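Comparación de dos pinzas manuales para la toma de datos
Autores: Chae-won Wang y Kyung-tae Woo
Tutora: Nataša Živković
Apr 6, 2020

3. Montaje y pruebas

Comparamos la pinza Nollard, de dedos rígidos, con la Yeon, de dedos flexibles. Las dos llevan la cámara montada en la propia herramienta y se manejan a mano. Con cada una hicimos 100 intentos de agarre sobre una mesa clara, con piezas pequeñas y siempre con la misma luz de techo.
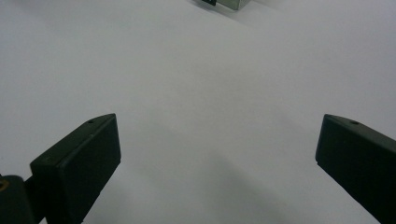

El tiempo por intento se midió desde la apertura completa de los dedos hasta que la pieza quedaba levantada. Descartamos los intentos con vídeo borroso, unos 70 entre las dos pinzas, y los repetimos al día siguiente. En total guardamos 2443 segundos de vídeo válido.

Con la Nollard fallaron sobre todo las piezas planas. La Yeon las cogía mejor, pero se torcía con las más pesadas y hubo que apretar los tornillos cuatro veces. Queda pendiente para May repetir la serie con la cámara más alta.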